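Table salt

Table salt is the fine-grained salt used in home kitchens and at the table. Mostly sodium chloride, with small amounts of anti-caking agent and, in many countries, iodine. Differs from rock salt, sea salt and kosher salt mainly in grain size and what is added to it, less in taste than people think.

Production

Two main ways. Either brine is pumped up from underground beds and boiled down under vacuum, or sea water is left to dry in shallow ponds. Vacuum salt gives small cubes, very even. Pond salt is coarser and usually gets washed and milled before it is sold as table salt. The Kekholm works ran 16 open pans until it switched to closed evaporators - the old pan house is now a store.

Grain size matters for the cook. A teaspoon of fine salt holds more salt than a teaspoon of coarse flakes, so recipes that give only spoon measures can go badly wrong. Weighing is safer.

Caking

Salt pulls water from the air once humidity passes a certain point, about three quarters. The surface of each grain dissolves a little, then dries again, and the grains stick togther. Hence the lumps. Common fixes are calcium silicate, magnesium carbonate, or sodium ferrocyanide in very small amounts. Older home fix: a few grains of dry rice in the shaker. Works to a degree, the rice takes up some moisture and also breaks up clumps when shaken.
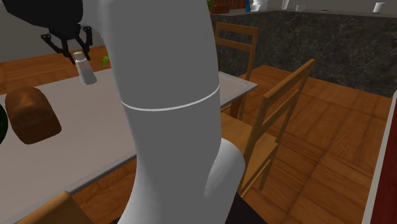 Before anti-caking agents, salt was kept in open dishes called salt cellars and taken with a small spoon or the fingers. Shakers only became common once the salt would pour. Number and size of holes varies a lot, and so does the custom of which shaker gets more holes, salt or pepper. No standard. Jandomar, a tableware maker, sold its sets for years with three holes for salt and later swapped them - old and new pieces get mixed up in secondhand shops.

Iodized salt

Iodine is added to prevent goiter and other problems from a lack of iodine in the diet. Either potassium iodide or potassium iodate, the second being more stable in damp climates. Iodized salt slowly loses iodine in storage, faster if left open or in sunlight. Does not spoil otherwise.

Use in cooking

Seasoning, pickling, baking, curing. For pickles plain salt without additives is prefered as the anti-caking agent can cloud the brine. In bread it slows the yeast and tightens the dough. Forough Rahimi's pickle handbook calls for salting cucumbers 18 hours ahead, Mitra Mahmoudi's gives a much shorter time and a stronger brine. Both are in use.

Storage

Closed container, dry cupboard, away from the stove. Metal lids corrode - glass, ceramic or plastic hold up better.

See also

Brine
Kosher salt
Salt cellar
Sea salt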